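Perception and Control for Grasping
Unit 6: Segmenting Two-Handed Demonstrations
Instructor: Indira Unnithan

6.1 Purpose
Students will write the part of the Skollside toolkit that divides a recorded demonstration into labeled stages. The course set holds 1134 recordings, of which 17 are reserved for grading.

6.2 The "held" label
A stage is marked "held" when an object is between the pads and jaw width stays constant within the set tolerance. Width alone is a poor guide for thin items such as hair clips – a small error in width may be the whole thickness of the part.
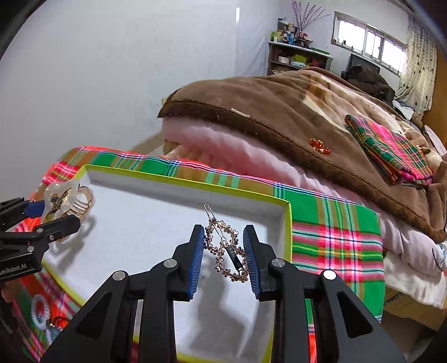 Each hand must be labeled separately. The two tracks share one clock but need not change stage together, and a submission that merges them will be returned without a grade.

6.3 The "open over object" label
Use this label when the fingers stand apart on either side of the target. It applies both to approach and to release; a single view cannot settle which. The classifier must therefore read the width signal on both sides of the moment in question.

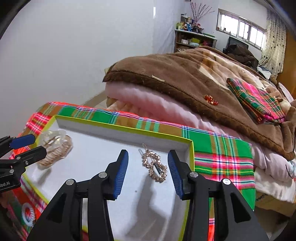

6.4 Submission
Submit source code and one page of notes to Everett Dunleavy by Thursday, August 22, 2024. Code must run on the Darklow server without changes.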